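Vadosar display case, wood with clear lid

I bought this case in July to hold part of my late uncle's watch collection, after his old one came apart at the hinges. It cost 60 dollars from Randdale, and shipping was included. It arrived well packed, with one small scuff on the underside that I haven't bothered to report.

The lid closes flush and stays shut when the case is carried. The dividers are fixed, so check your sizes first. My larger pocket watches fit only in the long compartments.

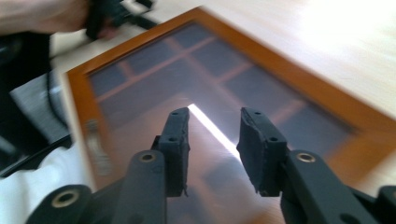 The lining sheds a little at first. I went over it with a lint roller and have had no trouble after that. There is no lock, and the listing doesn't claim one. If you have children in the house you may want the Issahaku model, which has a key but costs 375 dollars.

My one real complaint is the feet. They are hard plastic dots and they slide. I swapped them for felt ones before putting the case on our good table. 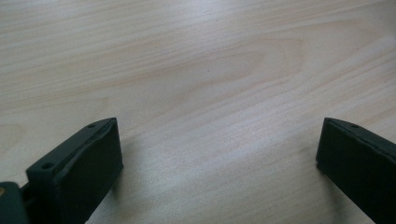 The tabletop, light wood with a slight gloss.

Razia Usmani asked in the comments about sunlight. The lid has no UV coating that I know of, so I keep mine away from the window. Four stars. I would buy a second one if they offered it with removable dividers.

Sanaa Belkadi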